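招募｜和我们一起把老菜谱做出来：Stindis 家常菜复原小组

你家里有没有一本翻烂了的菜谱？封面没了，页边全是酱油点子，“少许”“适量”写得到处都是，只有外婆自己看得懂。我们手上有 3,848 张这样的手写菜谱卡，来自 Lillel 一带的老住户，去年冬天刚刚全部编完号。现在想找 16 位爱做饭、爱琢磨的朋友，三月起一起下厨，把它们一道一道做出来！

要做的事

每位参加者领 10 张卡片，在自己家里试做，每道菜至少做两遍。第一遍完全照卡片来，哪怕看着不对劲也先照做；第二遍按你的判断调整，把用量、火候、时间写清楚。做砸了也请如实记下来，去年试点时 Noémie Pons 的一锅藕粉糊成了胶，那份记录后来帮我们认出卡片上的“半碗”指的是小酒碗，高兴坏了。

每月有一次晚上七点的碰头会，在 Samwood 楼上的公共厨房，大家带菜来，边吃边对笔记。Kianoush Hashemi 负责认字（潦草的字、方言字、自创的简写，都可以拍给他），魏天佑管卡片的收发和登记。

希望你

每周能腾出一个下午做饭
看得懂手写繁体字，或者愿意学
会不会写文章都行，步骤讲得明白就好
年龄不限，未满十八岁请和家长一起报名

不需要专业厨艺。家里只有一口锅、一个灶眼的，特别欢迎，卡片的主人当年多半也是这样过日子的。

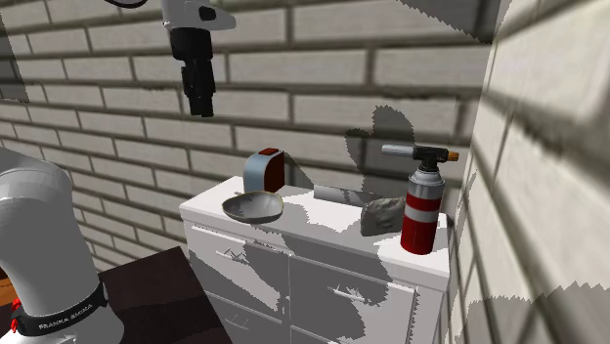 图片来源：Stindis 资料库

食材费按票据报销，每人每月有上限，具体数目面谈时会说。最后的成果会印成一本小册子，参加者都署名，每人两本。想匿名也可以。

报名方式

写一封短信给 Eliseo Barrera，投到 Beddoe 书店前台的信箱，或直接交给店员。信里请写上姓名、联系方式、每周哪段时间有空，再说说一道你一直想弄明白的家里菜，长短随意，写三页我们也读！收到信后，Hefin Price 会打电话约你来厨房坐坐，聊半小时左右。

对花生、海鲜等过敏的，请在信里注明，分卡片时会避开。

名额满了就截止，没排上的朋友会留到下一批。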